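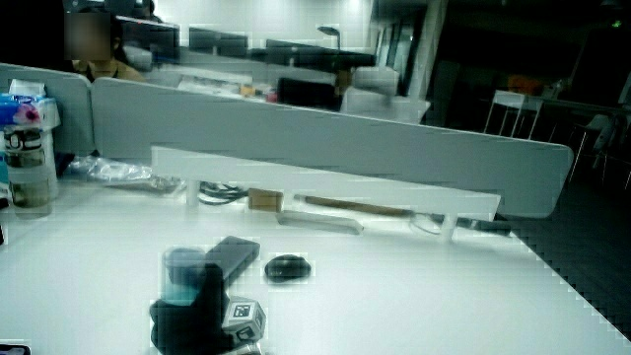 White desk, long riser. A teal cup, a black mouse and a few small things near the front edge.

Desks of Cellthorpe, Part 12

Posted Friday, December 19, 2025

Every winter we ask people in the Cellthorpe building to send in their desks as they are on a working day. No styling, no cleaning up the night before. Detlef Ruppert started the series when the shared office still had 40 desks, and Asabe Igwe now puts the pages together.

The desk in this part is on the second floor, along the Mendes corridor. It is a plain white top with a low white riser on two short legs. The riser is the piece most readers write to us about. It leaves a gap underneath, and the gap gets used: black cables on the left, a small cardboard box next to them, a gray metal bracket, a thin wooden stick lying at a slant behind it.

On the left side are a clear plastic bottle with a label and a package of tissues in blue and white wrapping with a pink flower. A small white container sits on top of the tissues.

The teal cup is our favorite thing on this desk. It is frosted, and some of the white desktop shows through it. Luuk Groen asked where to get one. If you know the maker, please write in.

Cable clips and a shallow tray would do a lot for the space under the riser. Catarina Figueiredo wrote up both in November, in the Cilurcombe part of the series.

To send in your own desk, use the form on the contact page or leave a print in box 442 at the front counter. Part 13 goes up in the new year.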